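Torel Parcel Scale - Owner's Guide
Section 4: Setting up, levelling and first weigh

You have unpacked the scale, put the polystyrene somewhere you will regret, and found this guide under the flap where guides go to be ignored. Section 4 takes you from bare scale to first labelled parcel. Allow 30 minutes. People who skip the levelling step manage it in less and then spend longer in Section 9 (Troubleshooting).

4.1 Choosing a spot

The Torel is fussier about furniture than it looks. It measures a very small bend in a piece of metal, and it will also measure your washing machine if the two share a wall.

1. Pick a solid bench or table. If the surface wobbles when you lean on it, the scale will weigh the wobble and charge you postage on it.
2. Keep the scale out of direct sun and away from the aircon vent. Moving air pushes on the platform, and on light satchels the reading will wander.
3. Leave a hand's width clear on all sides. A parcel resting against the wall is partly being weighed by the wall.
4. Run the power lead behind the bench, well clear of the platform.

CAUTION: Do not set up on carpet, a mattress, an ironing board or the bonnet of a ute. We have had calls about each of these.

4.2 Fitting the platform

1. Turn the base the right way up, with the display facing you.
2. Remove the red transit screw from underneath using the supplied key. Keep it. You will need it if the scale ever travels, and hardware shops do not stock it.
3. Lower the platform onto the four rubber posts and press gently at each corner until it sits flush.
4. Check that nothing is trapped beneath. A stray paperclip under one corner will not trigger any warning; it will simply make you wrong all day.

NOTE: If the platform rocks, it is probably on back to front. The notch goes towards the display. The notch is small and grey on a grey platform, a decision we are reviewing.

4.3 Levelling

1. Find the bubble level to the left of the display.
2. Turn the front feet clockwise to raise the scale, anticlockwise to lower it. Work on one foot at a time.
3. When the bubble sits inside the ring, tighten each locking collar with your fingers. Pliers will crack the collar.
4. Look at the bubble again. Tightening the collars tends to shift it, so expect a second go.

4.4 Power and warm-up

1. Plug in the adaptor and hold ON until the display lights.
2. The scale shows its firmware version, followed by a row of dashes. Wait for the dashes to clear.
3. Leave the scale switched on for 6 minutes before weighing anything. It will give you a number earlier than that if you ask, in the way that a teenager will give you an answer.

The Torel also runs on four AA batteries for market stalls and the like. Battery mode dims the display and switches off after a short idle spell, usually while you are reading out a postcode.

CAUTION: Use only the adaptor in the box. The one from your old router fits the socket perfectly and supplies the wrong voltage.

4.5 Calibrating

A calibration weight is included in the side pocket of the carton. It is not a doorstop, although we admire its qualities in that role.

1. With the platform empty, hold ZERO until the display reads CAL.
2. Place the weight in the centre of the platform and let go of it completely.
3. Wait for the beep, remove the weight, and wait for the second beep.
4. If the display shows ERR 2, something moved. Start again from step 1 and try not to sigh near the platform.

Repeat the calibration whenever you move the scale, including to the other end of the same bench. The scale stores the last 144 readings, and calibrating does not erase them.

4.6 Weighing with a container

Small orders are easier to weigh in something. Any rigid tray or basket will do, provided it fits within the platform and stays the same from one order to the next.

1. Put the empty container on the platform.
2. Press TARE. The display returns to zero.
3. Add the goods and read the net weight.
4. Add the packaging you intend to use, tape included. Tape weighs more than anyone budgets for, and so does void fill if you are the anxious type.
5. Lift everything off. The display will show a negative figure, being the weight of the container you told it to forget. Press TARE once more to clear it.

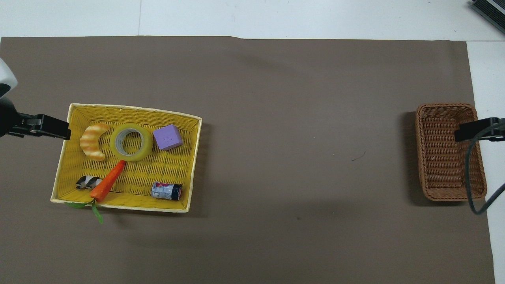 Dresevau, on the owners' page at our website, adds that the tare is lost whenever the scale drops into sleep mode, and that a whole afternoon of candle orders went out overweight on paper before the penny dropped. Set the sleep timer to OFF (Menu, Power, Sleep) during a long packing session and turn it back on when you finish.

NOTE: Weigh the parcel again once it is sealed. The rate you pay is set by what goes over the counter, and the counter has heard every explanation.

4.7 Connecting the label printer

The Torel works with the Fundham label printer, sold separately. Other printers may work. We wish them well.

1. Switch the printer off and connect the grey cable to the port marked P.
2. Switch the printer on and wait for its light to turn green. Blinking green is still waiting.
3. On the scale, choose Menu, Printer, Find.
4. When the display asks for a pairing code, enter 2,318 without the comma. The comma is printed on the sticker beneath the unit, and we cannot say how it got there.
5. Print a test label. It should show a weight, a line of text and a barcode with clean edges.

If the test label comes out blank, the roll is in upside down. Thermal labels print on one side only. Scratch the surface with a fingernail: the side that leaves a dark mark faces the print head.

Menus are in English by default. To change to Vietnamese, open the glossary option, listed as Từ, and pick your language from there. The setting applies to both the scale and the labels, so change it before a print run.

4.8 Moving or storing the scale

1. Switch off, unplug, and lift the platform straight up.
2. Refit the red transit screw. If you no longer have it, see Section 11 (Spare Parts).
3. Take out the batteries if the scale is going away past the end of the month.
4. Store it flat, with nothing stacked on top.

Continue to Section 5 for postage zones and saved rates.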